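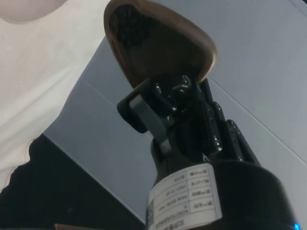 Good habits at the bench: a gallery from the Kiani room

Welcome to our gallery of good practice! We put this page together for anyone who works beside a robot arm at Surkness, and for the people who keep writing to ask how we run our sessions. Most of what follows came out of long afternoons and a lot of tea, and we love talking about it. The house rules fit on one side of paper. Fereshteh Farahani wrote the first version in December and it has been scribbled on ever since.

We teach handling tasks with everyday things – dishes, beans, cups, spoons – and each task gets its own card before an arm goes near it. The card says what is being moved, where it starts, where it should end up and what counts as a stop. If you can't write the card, the task isn't ready. We're up to 162 cards now, and reading back through the old ones is a joy (card 35 has been rewritten so many times that the paper has gone furry).

Before the first run

Sleeves buttoned, lanyards off, hair tied back. Say "arm live" out loud and wait for an answer from everyone in the room. A nod doesn't count. Davoud Mazandarani got us into this habit and we've kept it for visitors too, who tend to enjoy shouting it.

Check the stop button with the arm at rest, every session, even if you were the last one to use it. Then walk the full reach of the arm with your eyes and move anything you'd be sorry to see knocked over.

Small loose items 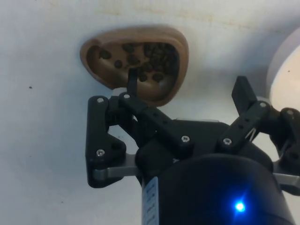
Coffee beans in a tan dish, with one thin fingertip in among them. Small loose items get slow speed and low force on our cards.

Beans are wonderful practice because they roll, they hide under each other and they punish a heavy touch. Our rule is to set the force limit on an empty dish first, note it on the card, and only then pour. Nobody reaches in to tidy a stray bean while the arm is live, however tempting it looks! Call the stop, wait for the answer, pick it up, call "arm live" again.

We also keep one batch of beans for bench work and never let it back into the kitchen. Bahman Daneshvar labels the jar in letters you could read from the car park.

Handing over

When two people swap places, the one leaving stays until the one arriving has read the card aloud. It takes less than a minute and it catches the silliest things: a dish turned round, a speed left high from the job before. Write both sets of initials at the bottom.

Failed runs get kept. We used to bin them, and Esmaeil Zarei talked us out of it, quite rightly. Of the first 3,000 runs in our log, 381 were marked as stops, and those are the pages people go back to most when they write a new card. A stop is never held against the person who called it. We say this on the first day and we try to say it again every week.

Borrow our card

The Famen group have taken our card and added a line for lighting, which we've now pinched back. The Velletti workshop prints theirs on yellow paper so that it shows up on a crowded bench. Please do the same, change whatever doesn't suit you and tell us how you get on. Mwanahawa Were looks after the master copy and is delighted to get marked-up versions, coffee rings and all.

Page last updated 3rd July.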